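Category: Student robotics clubs | Laundry and textiles
4 min read

The Trovamwood Folding Club is a student robotics club that works on one problem, which is getting a pair of robot arms to deal with a heap of clothes. I joined it in my first year and never quite left, so when the wiki needed somebody to write the entry I said yes (Serena Serra checked my dates and took most of them out).

The club grew out of a class project called Dotow. The assignment was to make two arms pass a sponge back and forth, and Ismael Medeiros, who was teaching the lab section, let us swap in a sock if we wanted to. Everyone wanted to! The sock went badly for weeks. By August we had a name, a shelf in the storage room and a budget of $500, and most of that went on replacement gripper fingers.

Cloth is a strange thing to hand to a beginner. A block stays the shape you left it in, but a shirt has a new shape every time you let go of it, and half of it is hiding underneath the other half. New members start on what we call the corner pile: a few pieces of clothing crumpled together up against the walls, and you have to get hold of one and bring it away without dragging the rest along. Both arms work close together for this, and learning to keep them out of each other's way takes up most of a first session.

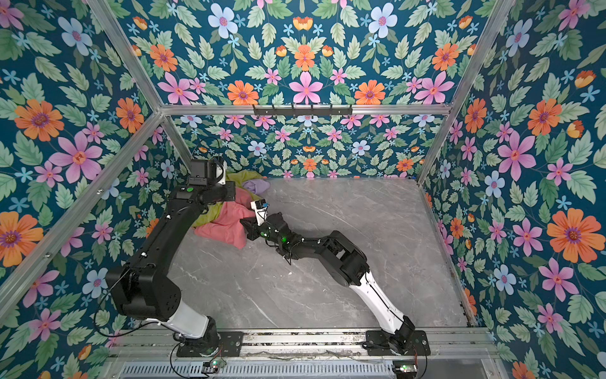
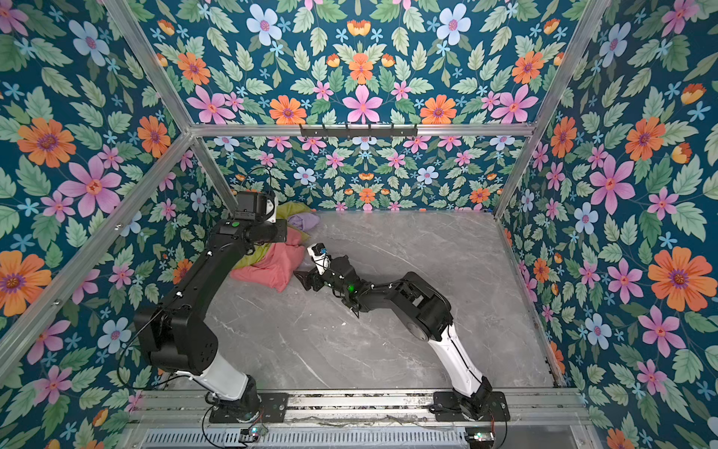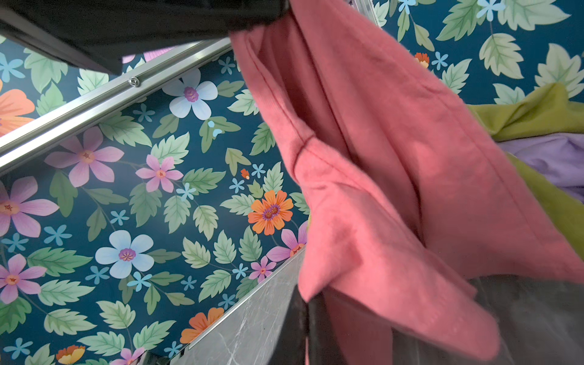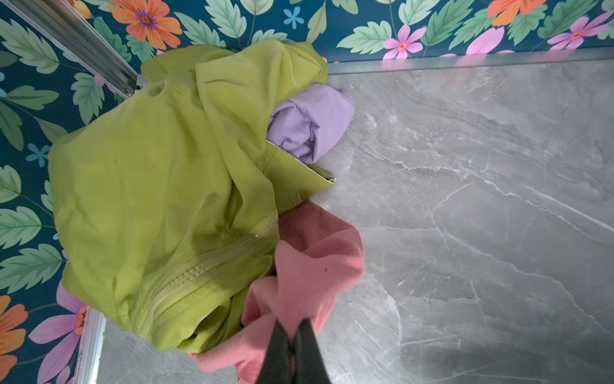
Pink first is a club habit, by the way. You'll hear older members say "pink first" about all kinds of things, including homework and pizza.

Practice runs are called pulls. A pull lasts 60 seconds, and a good one ends with a single garment spread out in the open part of the floor with its neighbors still where they were. We keep every pull, the bad ones too, and the archive passed 3,000 during my second year. Serena built the tool we use for sorting through them, which is named Sketuveck after a typo she refused to fix. It lets you tag a pull as clean, dragged, dropped or "other," and I'd love to tell you that "other" is a small category.

Once a year there's the Fagundes Cup, an in-house competition with teams of 2. Each team gets the same clothes and the same starting heap, more or less (you try making the same heap twice), and the judges score how many pieces end up folded and how square the folds are. Zippers are worth extra, and they've caused more arguments than the rest of the rule book put together. My team lost on a zipper, so I may not be neutral on this point.

The club still meets in the evenings, usually at 7, and you don't need any robot experience to come along. Bring a shirt you don't care about.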